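# How a Wet Building Gets Dry Again

Water gets into buildings in many ways. A pipe splits, a washing machine hose slips off, or a river comes over its bank. Mopping the floor removes the water that can be seen. Most of the work is about the water that can't be seen.

## Where the water goes

Many building materials are full of tiny holes called **pores**. Wood has them. So do brick, plaster and the gray paper on the back of wallboard. When one of these materials touches water, the water creeps into the pores and keeps going, even upward. This creeping is called **capillary action**. You can watch it by standing the end of a paper towel in a glass of water.

A wall that has stood in a shallow puddle can be wet well above the puddle line. The paint may look the same as before.

## Step one: stop the water and find its edges

Workers first shut off whatever is leaking. Then they look for the edges of the wet area with a **moisture meter**. One common type has two metal pins. Water with a little salt or dirt in it carries electricity better than dry wood does, so the meter passes a very small current between the pins and turns the result into a number. A high number means wet material.

The numbers go on a floor plan. A company called Kudbridge, which dries out schools and libraries, marks its plans with a blue pencil for wet and a plain pencil for dry. After the flood at the Trodivia branch library, the crew wrote down 1232 readings before the building was finished. Every spot was measured again each day.

## Step two: take out the liquid

A machine called an **extractor** works like a strong vacuum cleaner with a tank. It pulls water out of carpet and the pad underneath. A liter of water sucked up by an extractor takes a few seconds. The same liter leaving as vapor can take hours, so the extractor always goes first. 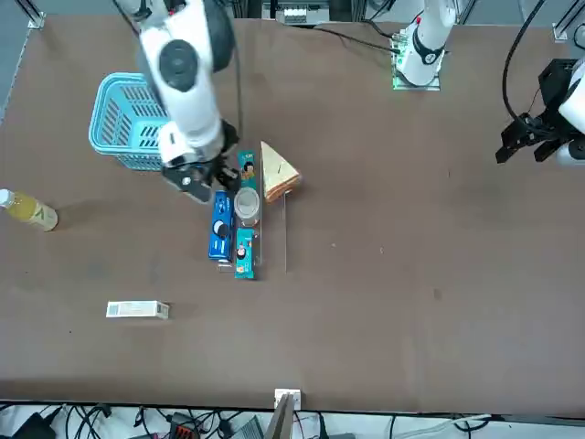

Extraction never gets everything. The water held in the pores is still there, and no vacuum can reach it. It has to leave by **evaporation**, the change from liquid to gas.

## Step three: move the air

Wet surfaces have a thin layer of damp air sitting on them. That layer slows evaporation. Fans called **air movers** sit low on the floor and blow along the walls, pushing the damp layer away so that drier air can take its place.

If fans were the only machines used, the room would soon fill with water vapor. Air can hold only so much at a given temperature – warm air can hold more than cool air – and when it is full, drying stops. Ceilings and windows may start to collect drops.

## Step four: dry the air

A **dehumidifier** removes the vapor. Inside it is a set of cold metal coils. Air is drawn over the coils, the vapor turns back into liquid, and the liquid drips into a pan. You have seen the same thing on the outside of a cold glass in July. A pump then sends the water down a hose to a sink or drain.

At the library, the dehumidifiers collected 1458 liters in all. The machines ran day and night for 6 days.

## Step five: check and compare

How do workers know when to stop? They measure a part of the building that never got wet. Its number is called the **dry standard**. When the wet area reads close to the dry standard, the machines can go home.

Wood is never completely dry. It always holds a little water from the air, and it would shrink and crack if all of that were taken away.

## Why speed matters

Mold is a kind of fungus. Its spores are too small to see and are present in ordinary indoor air. They need water and food to grow, and paper, dust and wood are all food. Mold can begin to grow on wet material within a day or two.

## Staying safe

Flood water can carry germs, and water near outlets can carry electricity. If you find water where it shouldn't be:

- Stay out of it.
- Don't touch switches, plugs or lamps.
- Tell an adult right away.

## Words to know

**Capillary action:** the creeping of a liquid through tiny spaces.

**Dehumidifier:** a machine that takes water vapor out of the air.

**Dry standard:** a reading from a part of the building that stayed dry.

**Evaporation:** the change from liquid to gas.

**Pore:** a very small hole in a material.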